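Mixed Item Sorting Project - spring progress report
To: Soledad Meléndez, Rerholm
From: Guadalupe Tlapale, Miltley
April 2, 2018

Hi Soledad,

I owed you this last week and I'm sorry! We've been up to our elbows in bottles. You asked for something shorter than the fall report and with less about the budget, so I've put the money near the end and I'm starting with what we've been doing.

As a reminder, the project is a sorting guide for the stuff people clear out of garages and from under the sink and bring to a drop-off counter all in one load. We have the drop-off records from Beltuson (15 loads, all written up by hand, some of it in pencil so faint I had to hold it up to the window) and we've been building small test sets from them. A test set is a handful of things that tend to show up together. We lay them in the bin the way they'd land if somebody tipped out a bag, and then we work out what should come out first, where it goes, and what gets in the way.

The bin is the gray metal one you saw when you visited, with the sloped sides. It's scuffed and dusty on the bottom by now and there are splash marks on the inside wall, and I've stopped fussing about it, because the counter at Beltuson looks a lot worse. Clamps with orange handles hold it at the corners.

Set 2 is the one I want to tell you about, because it gave us the most to argue over. It has a white bottle with blue at the cap end, a yellow-green see-through bottle, a small white box with a bright label, and a brown work glove with an olive-green cuff. Four ordinary things! I thought we'd be through it by lunch.

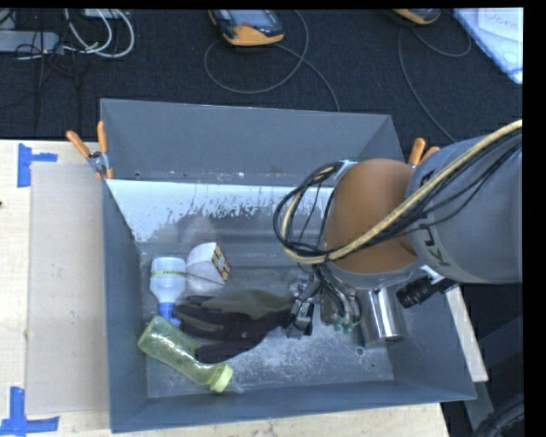 Brisa Ventura says the glove should come out before anything else, every time, and she'd like that printed at the top of the guide. Gloves hide things, according to her, and the person at the counter ends up lifting the glove and a bottle together and dropping one of them.

I was for taking the bottles first. Bottles roll, caps work loose, and if there's anything left inside you want it standing upright as soon as you can get to it. Eliécer Benavides sided with me in the morning and with Brisa in the afternoon, so no help there. What we've settled on for the draft is this: if a glove or a rag is lying across a bottle, lift the cloth thing first and keep your other hand on the bottle. If they're only side by side, bottles first. It takes up two lines on the page and it took us most of a day.

The small box was its own little problem. We had "cardboard" down as one pile, and that works fine for flattened shipping boxes, but a small printed box may still have the product in it. The draft now says to pick it up, feel the weight and open the flap before it goes anywhere. Évan Coste wanted a separate tray for boxes that turn out to be full. I said yes, then found we had no table space for one, so that's still open.

One change to how we set up: I'm a lot stricter now about writing down how the things lie before we start. In the first sets we just tossed everything in and got going, and later we couldn't tell from our notes whether the glove had been on top or next to something. With Set 2 that was the whole question. So now there's a line on the sheet for "touching" and a line for "covering," and they get filled in every time, even when it feels silly.

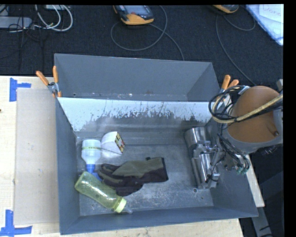 Set 2 in the sorting bin: two bottles, a small box and a work glove.

On to the money. We've spent $1,115 of the materials line. The biggest piece of that was printing the trial cards, which came out too glossy to write on, so the next batch will be on plain stock from Cuevas (cheaper too, as it happens). I haven't touched the travel line. I'd like to move a little of it over to cover a second round of printing, if you're okay with that - just say so in an email and I'll attach it to the file.

Where we're behind: the written guide. I promised you a full draft by now and what I have is the bottles section, most of the gloves and rags section, and a page of notes on boxes with a lot of question marks in the margins. Spray triggers aren't started. Neither are batteries, and I keep putting those off because the rules we were given for them are hard to follow and I'd like to talk them through with the folks at Beltuson first.

Where we're ahead: the cards. We have 30 of them worded and checked, and Eliécer has been reading them out loud to make sure they sound like something a person would say. He threw out "deposit receptacle" on sight. Good for him!

Before the end of April I'm planning to run the next set, the one with the spray bottle and the tangled cord, and to get the boxes section into real sentences. I'll send both over together. If you'd like to come by and watch a set being sorted, mornings are best, and please bring an opinion on the glove question.

Warmly,
Guadalupe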